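# 第9章 天然石天板の据付と表面保護
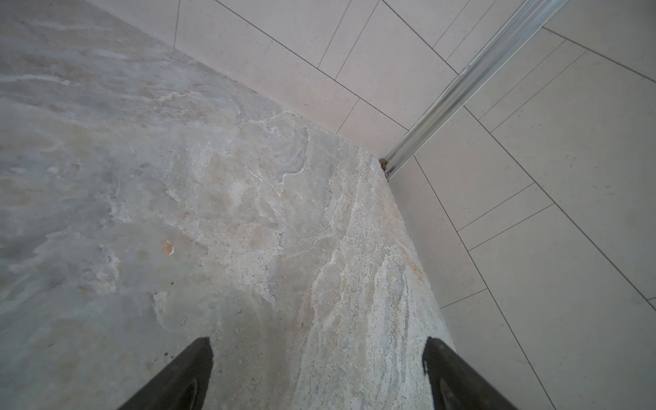
本章では、Trumton 脚部に天然石天板を載せ、水平を調整し、浸透性保護剤 Talebi を塗布するまでの手順を示す。脚部の組立は第8章で完了しているものとする。人工石、セラミック、ガラスの天板は本章の対象外であり、それぞれの別冊に従うこと。

改訂日:2022年11月12日
作成:Ollside 技術資料室 Lamduan Siriwan
校閲:Wen-hsiung Poon

## 9.1 適用する石種

石種は納品書の「材質」欄で確認する。現物の色や模様だけで判定してはならない。トラバーチン、大理石、オニキスは外観が似ることがあり、市場での呼称も一定しない。材質欄が空欄の場合は作業を始めず、部品番号を添えて販売店に照会する。

| 区分 | 代表的な石種 | 吸水の傾向 | 酸への耐性 | 保護剤の塗布回数 |
|---|---|---|---|---|
| A | 花崗岩 | 低い | あり | 1回 |
| B | 大理石、オニキス | 中程度 | なし | 2回 |
| C | トラバーチン、石灰岩 | 高い | なし | 2回(吸込みが続く場合は3回) |

区分Cの石には気孔がある。出荷時に樹脂で目止めした製品と、開口のまま仕上げた製品があり、納品書の末尾に「F」(目止め)または「O」(開口)と記載される。O仕様では9.5節の注記も参照する。

## 9.2 準備するもの

同梱品:

- シリコーン製クッションパッド(透明、16個)
- 厚さ調整用シム(樹脂製)
- 位置決め用テンプレート(紙)
- Talebi 浸透性保護剤

別途用意するもの:

- 水準器(長さが天板短辺の半分以上のもの)
- 白色の綿布(染料を使用していないもの)
- Skustent 中性洗浄剤
- ニトリル手袋、保護眼鏡
- 養生テープ(弱粘着)
- 吸盤式ハンドル 2組

> **注記** 吸盤式ハンドルは、O仕様の石では気孔から空気が漏れ、保持力が得られない。O仕様の天板は帯状スリングで扱う。

## 9.3 天板の搬入と仮置き

> **警告** 天然石天板は重量物である。落下、転倒により重大な傷害を負うおそれがある。搬入と据付は必ず2人以上で行い、安全靴を着用すること。

1. 搬入経路の幅と床の段差を確認し、敷居には養生板を渡す。
2. 梱包を立てた状態のまま開梱する。固定バンドは、補助者が天板を支えてから切る。
3. 天板は長辺を下にし、立てて運ぶ。水平に持つと自重で曲げがかかり、脈に沿って割れることがある。
4. 仮置きは、角材2本の上に長辺を載せ、壁に立て掛けて行う。壁との間に緩衝材を入れ、滑り止めを施す。
5. 表面、裏面、小口を目視で点検する。裏面の補強網に浮きがないことも確認する。
6. 室内に置いたまま石を室温になじませる。屋外から搬入した直後は結露が生じるため、表面が乾くまで次の工程に進まない。

天然の脈、色むら、微細な気孔は欠陥に当たらない。爪を直角に滑らせて引っ掛かる線が、表面から小口まで連続している場合は、割れの可能性がある。据付を中止し、該当箇所を撮影して販売店に連絡する。

## 9.4 脚部への据付と水平調整

1. 脚部を設置位置に置き、すべてのアジャスターをいったん最下端まで締め込む。
2. 脚部フレームの上面に水準器を当て、最も高い隅を基準とする。
3. ほかの隅のアジャスターを伸ばし、長手、短手、対角の順に水平を合わせる。
4. フレーム上面の粉塵を乾いた布で除く。溶剤は使用しない。
5. テンプレートに従ってクッションパッドを貼る。パッドの一部を省略したり、間隔を変えたりしてはならない。
6. 2人で天板を持ち、長辺の一方をフレームに当ててから、反対側を静かに下ろす。
7. 四方の張り出しがテンプレートの寸法に合うように位置を調整する。動かすときは天板を持ち上げる。引きずるとパッドが剝がれる。
8. 天板の四隅を順に軽く押し、がたつきの有無を調べる。
9. がたつく場合は天板を再度持ち上げ、該当するパッドの下にシムを1枚入れる。シムは重ねて使用しない。

> **注意** 天板の隅に体重をかけてはならない。張り出し部は荷重を受ける構造になっていない。

シム1枚でがたつきが解消しないときは、フレームのねじれが考えられる。手順1に戻り、アジャスターの調整からやり直す。それでも改善しない場合は、第8章の締付け順序を確認する。

## 9.5 表面の洗浄と保護剤の塗布

> **警告** 保護剤は引火性の溶剤を含む。火気を避け、窓を開けて換気しながら作業すること。使用後の布は水に浸してから、自治体の定める方法で廃棄する。

### 9.5.1 洗浄

1. Skustent を容器の表示に従って水で薄める。
2. 綿布を浸して固く絞り、天板を一方向に拭く。
3. 水だけで絞った別の布で2回拭き取る。
4. 小口と下面の縁も同様に拭く。
5. 自然乾燥させる。ドライヤーやヒーターは使用しない。

乾燥が不十分なまま塗布すると、保護剤が浸透せず、白濁の原因となる。乾燥の判定には透明フィルムを用いる。手のひら大のフィルムを四辺テープ留めし、翌日、内側に曇りがなければ乾燥したものと判断する。

### 9.5.2 試し塗り

1. 天板裏面のうち、補強網のない部分を選ぶ。
2. 保護剤を少量塗り、余剰分を拭き取る。
3. 翌日、色の変化を確認する。

淡色の石では、塗布によりわずかに色が濃くなることがある。変化が許容できない場合は塗布を行わず、販売店に相談する。塗布後に元の色へ戻す方法はない。

### 9.5.3 本塗り

1. 脚部と床を養生する。
2. 容器をよく振り、保護剤を綿布に含ませる。天板へ直接注いではならない。
3. 小口から塗り始め、続いて上面を短辺と平行に塗り進める。塗り幅は前の幅に少し重ねる。
4. 容器に表示された浸透時間が過ぎたら、乾いた布で余剰分を完全に拭き取る。
5. 区分B、Cでは、1回目の乾燥後に手順2から4を繰り返す。塗る方向は1回目と直交させる。
6. 硬化が完了するまで、物を置かず、水をかけない。

> **注記** O仕様では気孔の底に保護剤が溜まりやすい。拭き取り後、乾いた布の角を押し当てて吸い出す。残留した保護剤は硬化すると光沢のある点となる。

## 9.6 撥水の確認

1. 天板の目立たない位置に水を数滴落とす。
2. 17分間放置する。
3. 水を拭き取り、石の色を周囲と比較する。

色に差がなければ合格とする。濡れ色が残った場合は浸透不足であり、完全に乾燥させた後、9.5.3項を1回追加する。この確認は使用開始後も定期的に行い、濡れ色が残るようになった時点で再塗布する。確認に着色飲料や油を用いてはならない。

## 9.7 使用上の注意

- 保護剤は汚れの浸透を遅らせるもので、酸による侵食は防止しない。区分B、Cの石では、柑橘類、酢、ワイン、炭酸飲料が付着したら直ちに水拭きする。
- 酸性洗浄剤、塩素系漂白剤、研磨剤入りのスポンジは使用しない。
- 加熱した鍋類を直接置かない。急な温度差により割れが生じることがある。
- 鉄製の器具や缶を濡れたまま放置しない。錆が石に移ると、洗浄では除去できない。
- 直射日光が長時間当たる位置では、目止め樹脂が変色することがある。

## 9.8 不具合と処置

| 症状 | 考えられる原因 | 処置 |
|---|---|---|
| 表面がべたつく | 余剰分の拭き残し | 少量の保護剤を布に含ませて再度拭き、直後に乾拭きする |
| 白い曇り | 乾燥不足での塗布 | 換気しながら乾燥させる。改善しない場合は販売店に連絡する |
| 光沢が部分的に失われた | 酸による侵食 | 再研磨が必要。使用者による補修は不可 |
| 輪染み | 水分または油分の浸透 | Skustent で洗浄し、乾燥後に9.6節の確認を行う |
| 目止め樹脂の脱落 | 衝撃、経年 | 補修キット(部品番号1869)を使用する |

補修キットの色調は石の区分ごとに異なる。注文時は、部品番号に加えて、納品書の材質欄の記載と末尾の記号を伝えること。補修後の箇所には、樹脂の硬化を待ってから保護剤を1回塗布する。

脚部のアジャスターの再調整は第10章、長期保管時の梱包は付録Bに記載する。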